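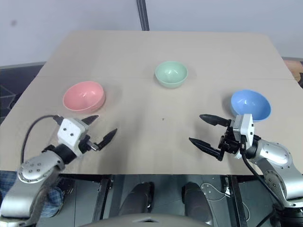
Gallery: Table & Kitchen

Three Bowls and a Large Table

Welcome back, and thank you for your patience with me this spring! I said I would get the bowls page up in May and I have just about managed it. Regular visitors will know that I can't walk past a secondhand shop without coming out with something to eat soup from, and that my husband has stopped asking where it is all going to go. (It goes in the hall closet, mostly, behind the coats.) The collection stands at 156 bowls as I write, and most of them are plain white or cream, which makes the colored ones feel like company has come over.

So the gallery starts with color. I have one picture up for now and the rest of the page is notes, in the same order as the cards in my recipe tin, and I'll keep adding as I get things washed and wiped down.

Pink, mint and blue on the beige table

All three are empty, which is how I like to look at a bowl first. The mint green one is farthest off, the pink is over on the left and the blue on the right. What I love is the shine. Each one has those little bright spots of light down inside, and the blue throws a soft gray shadow on the tabletop that I could look at all morning.

About the mint green

It looks like the smallest of the three, and small bowls are the ones I reach for most. A handful of cherries, the pits from the handful of cherries, two eggs waiting to be beaten, the buttons that come off in the wash. My friend Yuk-lan Lam keeps one this color by her stove for salt and says she would sooner lose a saucepan. She has promised me a photo of hers, with the salt in, and when it comes it will go right under this note.

About the pink

Pink is a funny color for food. Beet salad disappears in it, and so does borscht, but put plain rice in a pink bowl, or cucumber with yogurt and a little dill, and suddenly you have gone to some trouble over lunch. I make the yogurt one for supper when it's too warm to turn the oven on. Grate the cucumber, salt it, squeeze it out in a dish towel (squeeze harder than you think), then stir it into 500 grams of thick yogurt with a clove of garlic. It keeps until the next day, though it does get watery and wants another stir.

About the blue

I was brought up to think you should never serve anything in blue, and I have no idea where my mother got that from, because tomatoes in a blue bowl are one of the nicest sights there is. Peaches too, and anything with lemon. Remzi Özkan, who has answered more of my glaze questions over the years than any man should have to, likes blue for bread dough. He says he can see the edge of the dough better and tell how far it has come up. I tried it and I think he's right, or else I was just paying closer attention than usual.

A word on beige tables

People write in and ask what to put bright dishes on, and my answer is always something plain and pale, with plenty of room between the pieces. If you crowd them together they start to argue. Spread them out in a wide triangle and your eye goes from one to the next and back again, and the middle of the table is still free for the bread board. I don't bother with a cloth for this sort of thing. Crumbs wipe off easier without one and I never did learn to iron a tablecloth flat.

Washing and stacking

Warm water, a soft sponge, dish soap, and please leave the scouring powder under the sink. I put a paper napkin between each bowl when I stack them and I don't go above 5 in a pile, after a sad evening with the closet door that I won't go into.

Still to come

Next up are the oatmeal-colored set with the chipped rim, my aunt's pudding basins, and a big mixing bowl that may need a page to itself. The visitor counter at the bottom says 2,266 this morning, and I'm tickled by every one of you. If you have a colored bowl you're fond of, send me a picture and tell me what you eat out of it. I answer everything in the end, usually after breakfast, and I'm especially on the lookout for a good yellow.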